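**De:** Sobia Satti
**Para:** lista taller-robots
**Asunto:** Re: [taller-robots] La pinza se ha cerrado sola otra vez

Hola a todos:

Contesto debajo de lo citado y pido perdón por la longitud. He recortado la parte del café.

> El domingo por la tarde, con la celda de Bendside en pausa, la pinza se cerró sin que nadie le diera orden de cerrar. Estaba dentro de una torre, a medio camino de la memoria. No rompió nada, que yo sepa. En pantalla ponía «pausa» y el piloto estaba en ámbar.
>
> Mi teoría es que el firmware nuevo tiene un problema. Propongo volver al anterior y seguir desmontando, que llevamos retraso con el lote de Pudiden.
>
> ¿Alguien se opone?

Me opongo. Con cariño, pero me opongo.

La palabra «pausa» está haciendo en esa pantalla un trabajo para el que no tiene titulación. En nuestra celda, pausar detiene la trayectoria del brazo. La pinza va por otro lado: tiene su controlador, su cola de órdenes y, por lo visto, su carácter. Si el programa ya había mandado un cierre y la pinza no lo había confirmado, la orden se queda esperando y se ejecuta en cuanto se recupera la comunicación. El brazo obedece y la mano termina lo que estaba haciendo.

He mirado el registro. Hay un corte de comunicación de unos 500 milisegundos, el brazo entra en pausa dentro de ese hueco y, al volver la línea, la pinza recibe un cierre que ya había caducado. Se repite en 4 ejecuciones, y 2 de ellas son anteriores al firmware nuevo. Siento estropear la teoría. A mí también me gustaba, sobre todo porque exculpaba mi script.

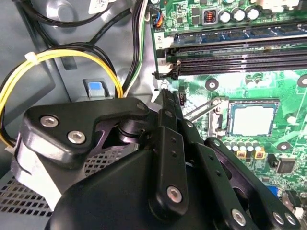

El script de extracción, que es mío y del que no estoy especialmente orgullosa, mandaba el cierre antes de que el brazo terminara de aproximarse. Lo escribí así para arañar tiempo de ciclo, en la época en que Moulin nos comparaba con los que desmontan a mano y salíamos mal parados. Sobre una bandeja vacía el adelanto es inofensivo. Dentro de una caja, con la barra del dedo llegando casi al borde de las ranuras de memoria y un mazo de cables a la izquierda, con su hilo amarillo pasando por detrás de la placa articulada, un cierre a destiempo puede llevarse cualquier cosa. Si tira de ese hilo, con suerte arranca un conector. Si lo que pilla es la palanca de retención del zócalo, ya me contaréis cómo le explicamos a Pudiden el estado de la placa.

Y eso contando solo las placas. En el mensaje original falta un detalle que me llegó por otra vía: alguien iba a meter la mano para apartar los cables, puesto que «estaba en pausa». No voy a dar nombres, porque el interesado lee esta lista y ya se ha puesto colorado por su cuenta. La fuerza de cierre está limitada, sí, pero limitada para no partir un módulo de memoria, que no tiene uñas.

Mientras no haya arreglo, pido lo siguiente:

- Nadie mete la mano en una torre con la celda en pausa. Se pulsa la parada de emergencia y se comprueba que la pinza se queda sin potencia.
- Se anula el cierre anticipado. Ya está quitado en la rama `risomar-2`. Perdemos 5 segundos por módulo y nadie va a llorar.
- La pinza tiene que vaciar su cola cuando pierde la comunicación. Hoy la guarda como un tesoro.
- El texto de la pantalla cambia a «BRAZO detenido, PINZA activa». Es feo y no cabe en el botón. Me da igual.

Sobre el firmware: si queréis volver al anterior, adelante, pero en otro momento y sin tocar nada más. Cambiar dos cosas a la vez ya lo hicimos en septiembre con la ventosa y todavía no sabemos cuál de las dos la arregló.

Queda un punto que no entiendo, y aquí sí agradecería ayuda. El corte de comunicación aparece siempre con la muñeca girada hacia el interior de la caja, nunca en reposo. Huele a cable que trabaja doblado más de lo que debería, o a conector flojo en la muñeca. He movido el cable a mano, con todo sin potencia — aclaro, visto el ambiente —, y no he conseguido reproducirlo. Si alguien de Risomar tiene un cable de repuesto del mismo largo, que me lo guarde. El último que nos mandaron venía corto y lo estuvimos usando de percha.

El lote de Pudiden se queda parado hasta que haya 10 extracciones seguidas provocando el corte a propósito y sin cierres fantasma. Ya he avisado a Moulin del retraso. Me ha contestado con un pulgar hacia arriba, que en esa casa puede significar cualquier cosa.

Si tenéis registros de otras celdas con la misma pinza, mandadlos enteros, por favor, sin filtrar por «error». El cierre fantasma consta como operación completada con éxito.

Un saludo,
Sobia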